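Search this journal Enter keywords Go

4.2 Does a dark surround make white look whiter?

The claim is old and most textbooks repeat it. Put a white surface against black and people will call it brighter than the same surface against gray. We do not dispute that this happens in a carefully lit booth with a chin rest and a patient observer. We doubt that the effect is as large, or as steady, as the Cletthorpe survey made it out to be, and we doubt even more that it should be used to set advice for offices and classrooms.

The survey drew on 152 ratings from 79 people. Nearly half of those people rated only one surround, so they could not have been comparing anything. Hayes defended the pooled result on the grounds that ratings were "anchored by a common scale." We could find no sign that the scale was shown to every group. When we dropped the single-surround raters, the difference between black and gray fell to up to 13 percent, and in the Hirnerwood group it changed sign.

There is also the matter of what counts as a surround. Ngubane treated the tabletop alone as the surround and ignored the walls. Others count everything the eye can reach from the seat. These are different quantities, and averaging across them, as two later reviews did, gives a number with no clear meaning. In a setting such as that of Figure 3, a dark table and dark fabric walls would score the same under either rule, but a dark desk in a pale room would not.

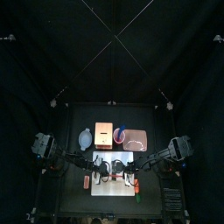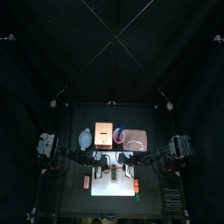 Figure 3. A white board on a dark tabletop inside a black fabric enclosure, two views.

A second worry is time. Raters at Hirnerwood had 15 seconds to look before answering, while those at Cletthorpe answered when they liked. Eyes coming in from a bright hallway in January need longer than that to settle, and the survey did not record how long anyone had been indoors. Cormac Hayes kindly sent us the raw sheets, but the arrival times were never written down. We have therefore left the Hirnerwood ratings out of the model in Section 4.3 and report them separately.

Contact the editors | Copyright and permissions | Back to top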